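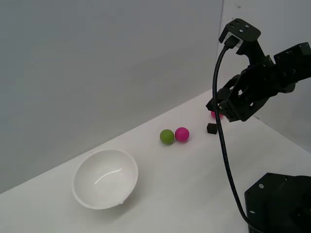

A tabletop sorting cell is a small robot arm bolted down in a boxed-in corner, with a pale table in front of it and a few things on the table to pick up. I look after one called Plikau, and most of what I know comes from keeping it going, so read this article as one owner's account. Other people's cells differ in size and in how much they spent, but the parts that wear out are pretty much the same.

Layout

My cell has a white top and plain light gray walls that meet in an inside corner. The arm is black and comes in from the right, with the base down at the near corner. I like a pale background (the black hardware and the colored balls show up well against it) and I wipe it down a lot more than I ever wiped my own kitchen counter. The working set is small: matte balls in olive green and magenta-pink, a dark cube, and a white bowl with a little pouring lip. The usual job is balls in the bowl, cube left alone.

Bowls deserve a word. A glossy one throws a streak of reflected light across the inside, and color matching that works fine on the tabletop can go a bit silly over the bowl. I fixed mine by ignoring the bowl's interior completely and working from its rim. Janaka Mridha, who built a cell called Allska, went with a matte dish and has never had the problem.

The arm

The arm is a chain of hobby-type servos in bracketed housings, ending in a gripper made of angular plates with lots of small mounting holes. Those holes are wonderful when you want to move something and awful when you drop a screw behind one. Each joint has to be told where its middle is before it can do anything useful, and that's the first setup job:

1. Power off, arm folded by hand to the rest pose.
2. Power on with torque disabled, and read the position of every joint.
3. Write the offsets, wrist last.
4. Enable torque one joint at a time, starting from the base.
5. Close the jaws gently on a ball and save that as the closed position.

Step five is where I see people rush! If the closed position is set with nothing between the jaws, the servo keeps pushing when it meets a ball, and it gets hot. My first gripper servo went that way one afternoon in June, with a smell I can still call up if I try.

The cable

If I had to pick one thing to nag about, it would be the cable. On Plikau it leaves a plug in the bracket at the top of the gripper, swings down in a long curve across the right side of the table and drops past the base. I leave it loose on purpose. When I first put it together I tied it tightly along the arm, which looked terrific, and the wrist pulled on the plug at every full turn until I started getting dropouts.

The opposite mistake is too much slack. A loop that lies on the table will sweep a ball along with it sooner or later. I test by running the arm slowly through its whole reach with the table set out as usual, watching only the cable, and then again at normal speed. It takes 30 minutes if I'm being careful.

Routine care

My service interval is 400 cycles, counting one pick and one place as a cycle. At that point I:

- check the screws on the base and the gripper plates with a hand driver
- push the plug home and wiggle it to feel for play
- wipe the jaws, the balls and the table
- rerun the closed position

That's 45 minutes with coffee. The longest I've gone between real faults is 2,699 cycles, and the fault was a backed-out screw on a jaw bracket, so you can guess how faithfully I'd been doing the first item.

Common faults

Jaws stop short of the ball. Usually the shoulder offset has drifted, and you rerun steps two and three. Check that the base hasn't shifted first, as I once spent an evening recalibrating an arm that was simply loose on the table.

Wrist twitches at rest. Nearly always the plug. Replace the cable before you replace the servo - it's far cheaper.

Ball squirts out sideways. The jaws are closing off center, or two balls are touching and the gripper is trying to grab one through the other. I have mine come in from the outer side when a pair are sitting together.

Cube gets picked by mistake. Dark cube, dark gripper, dark cable. Mine confused them until I had it look at the table before the arm moved in.

Comments

Ulla Bråten: Did you ever try a strain relief clip near the plug? I have one on my Zindmont cell and still leave the long loop. Best of both, I think.

Sumaiya Marikar: The closed position tip saved my second servo. Too late for the first one, sadly.

Annunziata Morelli: What do you use on the screws? Mine back out even when I check them.

Tuulikki Kauppinen: @Annunziata a tiny drop of removable threadlocker, but keep it off any plastic.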